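Skustura Schools Skills Contest
Minutes of the planning meeting, May 25, 2024

1. Minutes of the April meeting
Accepted with one change: "sponsor confirmed" now reads "sponsor interested".

2. Entries
The office reported 568 students signed up for the spreadsheet and word processing rounds. Only 349 have passed the qualifying test. The chair asked where the figure of 1,000 in the press notice came from. No source was given. The notice will be corrected.

3. Testing software
Celtimine again offered its scoring package free for the first year. Members wanted to know what the second year costs and did not get an answer. The same package froze twice at the Stelmakh trial - the company blames the school network, the school blames the package. No decision until both send their logs in writing.

4. Final round
Aseck has offered a hall with 3 rooms for the finalists. Two members doubted the wiring could carry that many computers. Site visit agreed before anything is signed.

5. Prizes
The proposal to send winners abroad was discussed at length. There is no budget line for travel. Put off for the second time.
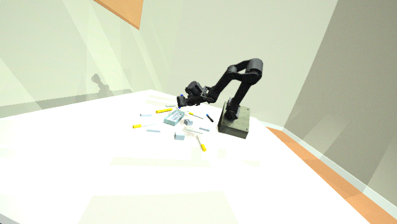
Computer rendering: robotic arm and yellow-handled screwdrivers on a white tabletop.

6. Other business
A request to add a presentation design category was turned down, four votes to two. The judging rules for the existing categories are still in draft.

Next meeting: to be set once the logs are in.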